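Femlow hand

The Femlow hand is a five-fingered robotic hand designed for assembly at home or in small shared workshops. It was developed at Brurgate, a members' workshop, by Sorcha Tully and a changing group of other members, and its plans were released free of charge. It is usually described by its supporters as a low-cost hand that a beginner can finish in 30 hours. Both parts of that description have been disputed.

Design

The hand has four fingers and an opposable thumb, each pulled closed by a cord and opened by an elastic return. Six small motors sit in the forearm, one for each finger and two for the thumb. The printed shells carry no load in the early plans; later revisions moved the cord guides into the shells, which saved parts but made a snapped cord much harder to replace. There are no touch sensors. Claims that the hand "feels" an object refer to a reading of motor current, a crude measure that cannot tell a firm grip from a jammed joint.

The wrist is fixed. A moving wrist has been listed as forthcoming in every revision of the plans since the first.

Simulation

Builders are told to try out grips on a simulated version of the hand before wiring the real one. The model was prepared by Tully and runs in a general-purpose physics program. It is set at a tabletop with a number of loose items, including a large ball and several thin sticks, the sticks being regarded as the harder test.
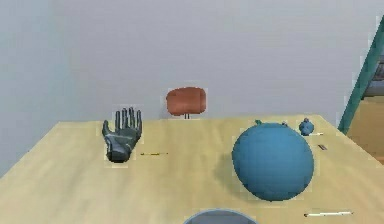 How much the simulation tells a builder about the finished hand is open to doubt. The model treats the cords as if they did not stretch, and its friction values were copied from a hobby forum post whose author gave no source for them. A grip that holds on screen may need to be tuned again from scratch on the bench. Supporters reply that the model was meant for checking finger order and joint limits, although the project page still calls it a "full rehearsal" of the build.

Construction

The plans divide the work into 13 stages, starting with the palm and ending with calibration. Printing takes up most of the calendar time and little of the builder's attention. Threading the cords is the stage most often abandoned. The published time of 30 hours leaves out printing, failed parts and calibration, a fact given only in a note at the end of the parts list.

The cost figure has a similar weakness. It assumes access to a printer, a soldering station and a bench power supply, all of which Brurgate members already had.

Variants

The Rukov variant replaces the cords with stiff linkages. It is stronger and noisier, and its fingers can no longer wrap around an uneven shape. The Mac Mathúna variant keeps the cords but drops the second thumb motor, leaving a thumb that only opens and closes. Neither works with the original simulation without changes to the joint files.

Reception

Only 3 completed hands outside Brurgate have been documented with anything more than a single picture. Reports of classroom use trace back to one open evening held at the workshop in January. Tully has described the project as unfinished, a more modest account than the one usually repeated on its behalf.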